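February 15, 2026
By Hedvika Slanina

I swam my 300 meters at Nimri on my lunch break again, and I'm still grinning! The new morning lanes start in April.

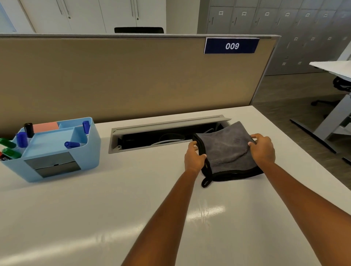
Gray towel, black trim.

Locker tokens are sold at the front counter now - bring coins.
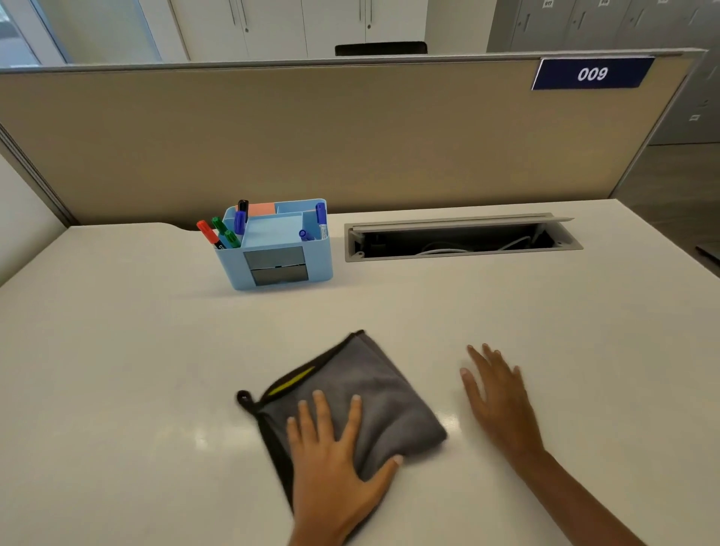 Do I need a cap?
Any cap will do, and the counter sells them.

Our winter total stands at almost 1,000 laps, so well done to everyone who logged theirs (even the slow ones, like me).

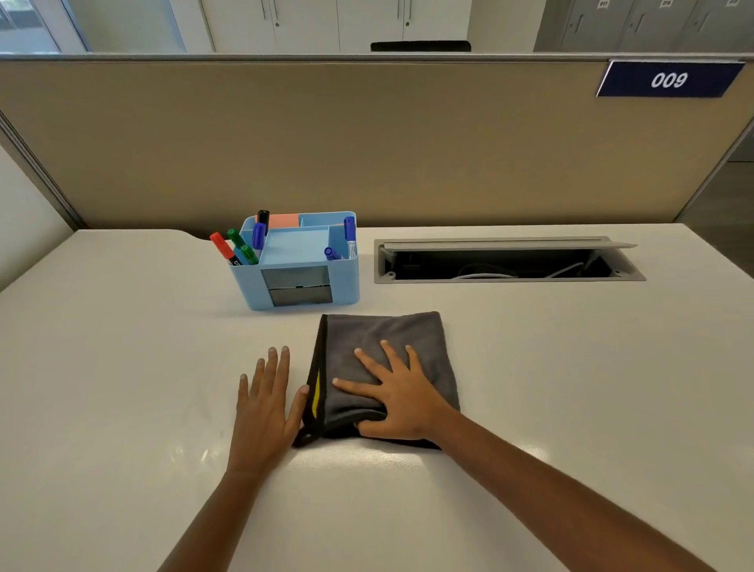

Backstroke night is back and I can't wait. Bring a small towel for the poolside - a dark gray one with a bit of yellow on it is easy to spot in the pile.

87 shares
3 comments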